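Teaching by hand, week three

23 August 2025

I hit 113 good demos last night and I'm still grinning! The goal for the vegetable task is 1000, so there's a long way to go, but the first 100 were the hard ones and they're behind me.

If you missed the earlier posts: I'm spending my evenings at Rolbridge learning to drive an arm by remote control, picking up produce and putting it in a basket, over and over, so that a policy can learn the job from my recordings. I came in thinking I'd be good at this because I play a lot of games. Nope. My first few tries were all wobble, and the software (we use Plarix for logging) faithfully saved every wobble.

The squash was the first thing I got comfortable with. Bok choy is another story. You have to decide early if you're going for the stalks or the leaves, and then stick with it, because any dithering ends up in the data. I go for the stalks now. Fingers wide open, come down slowly, close, lift, and only then start moving over to the basket. 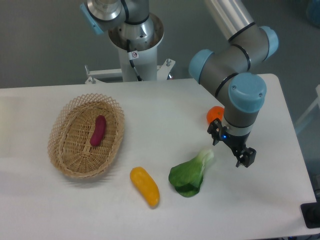

Sabina Amarasinghe wrote in to say that I should stop fixing my mistakes so neatly. If every demo is a clean one, she says, the robot never learns how to get out of trouble, so a fumbled grasp followed by a calm second try is worth keeping. I love this! I'd been deleting those like crazy. From tonight they go in a folder of their own, and I'll train with and without them to compare.

The other thing I'm changing is where I start. I noticed I always park the arm in the same comfy spot before hitting record, and the policy has picked up my habit (started from anywhere else, it just drifts). So now I nudge it someplace new each time. It's slower, and my thumbs are complaining, but the last batch already feels more varied.

Tangerines tomorrow. They roll.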